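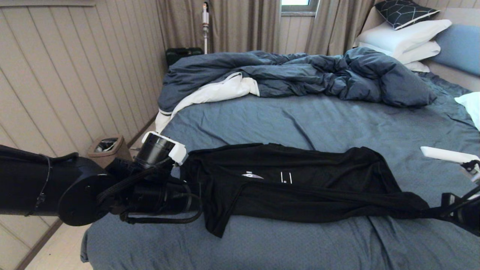

Wash & Fold FAQ

Plerkell Laundry, pickup and drop off. Updated August 6, 2019

How do I book a pickup?
Online or by phone. Bag outside your door by 8 am, name tag on the bag. No tag, no pickup, sorry.

What's the minimum?
$25 per order. Under that we still take it, you just pay the $25.

How long does it take?
2 days for regular wash and fold. Comforters longer, call first. Same day only if you drop off before 9 and only at the Clivano Street counter.

Do you sort colors?
Yes, darks and lights. Anything brand new and dark, put it in a seperate bag. New black stuff bleeds. We are not responsible for pink socks.

Can you wash on hot?
Sheets and towels, sure, write it on the slip. Everything else goes cold unless you tell us.

Fitted sheets, do you fold them or ball them up?
Fold. Flat-ish. King size comes back a little lumpy, that's just king size.

My order was 90 minutes late. Do I get anything?
Delivery fee back if we miss the window by more than an hour. Reply to the text you got and we'll credit it. Doesn't apply on snow days.

Something is missing.
Check inside the pillowcases and duvet covers first. Socks love it in there. Still missing? Tell us within 76 hours (yes 76, it's what the system allows) and have your order number.

What detergent do you use?
Unscented by default. Scented on request. Or leave your own in the bag, lid taped shut please. Tape it. Really.

Do you take dry cleaning?
Not in house. Goes out every Thursday, back the next week. No leather, no wedding dresses.

Is there a weight limit per bag?
If our driver can't lift it we split it into two bags. No charge for that.

Do you do business accounts?
Yes, salons, gyms, short term rentals. Over 800 pounds a month gets the lower rate. Ask for Chia-hao Choi, he does all the quotes. Email is fastest, he dosen't check voicemail much.

How do I cancel?
Before 7 am on pickup day, free. After that it's $5.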